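Search threads
Search Members Login

Clutbridge Shed & Workroom Forum > Storage and Tidying > Wire baskets vs tubs

Wire basket people, explain yourselves

mesh_sceptic wrote:
I'm partway through clearing the workroom floor and have been told by everyone with an opinion that I need wire baskets. You can see what's in them, they say. I can see what's in them, and it's still on the floor. I bought a Skakurari one in January on the strength of the diamond mesh looking sturdy. Anything smaller than a matchbox goes straight through it or lies down in the corner and sulks.

The other problem is that baskets breed cables. Put one down near a power strip and within the week you can't lift it without unplugging something you needed. 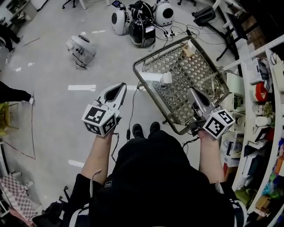
My current rule is that two things in a basket is a basket being wasted, and fifteen things is a bin with holes. Somewhere between those is the correct number and I have yet to hit it. Does anyone use these for anything other than moving stuff from one bit of floor to a different bit of floor?

cordwrangler wrote:
Moving stuff from one bit of floor to another is what they're for. It's a carrying device. You're blaming a wheelbarrow for not being a cupboard.

Get the power strip off the floor first and screw it to the table leg or the wall. Then sort the cables by length, and only then think about containers.

mesh_sceptic wrote:
The table leg is metal, so I'll be screwing nothing to it, but thanks.

tubs_forever wrote:
Solid plastic tubs, lids on, label on the short end. I went over to Notex tubs and paid $700 for the lot, shelving included. My partner has views on that figure. But I know where the fuses are.

cordwrangler wrote:
$700 to find fuses. They could be in the basket, mate, for all I can tell from here.

brickside wrote:
Bit of a middle position from me. Open metal shelves, a tub or two for the ugly things, and leave some of the rest out where you can see it. Ours is a white unit against a brick wall. The one thing I'd insist on is lights along the top edge, little spots on stems, because a lower shelf in a shed is a cave by four in the afternoon. Colour of the shelf matters more than people let on, too. White bounces the light down, grey just eats it.

A potted plant is permitted. It makes the clutter look intentional.
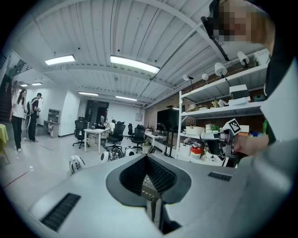

Re: lights on shelves

tubs_forever wrote:
How do you dust the stems?

brickside wrote:
I don't, and neither will you.

cordwrangler wrote:
Spots are fine until you load the top shelf with something tall and spend the evening lighting the back of a box. I ran a Cusi strip under each shelf instead. 1000 lumens, which is a bit operating theatre, but I've stopped putting my hand in things.

mesh_sceptic wrote:
So the advice so far is screw into metal, spend $700, buy a plant or go blind. I've moved the basket to the top of a shelf and it does look better up there. Nothing in it yet. Will report back when the label maker arrives.

tubs_forever wrote:
You can't put a label on mesh.

mesh_sceptic wrote:
I'm aware of that now.

Tags: wire baskets, shelving, cable mess, shed lighting
Contact us | © Clutbridge Shed & Workroom Forum | Back to top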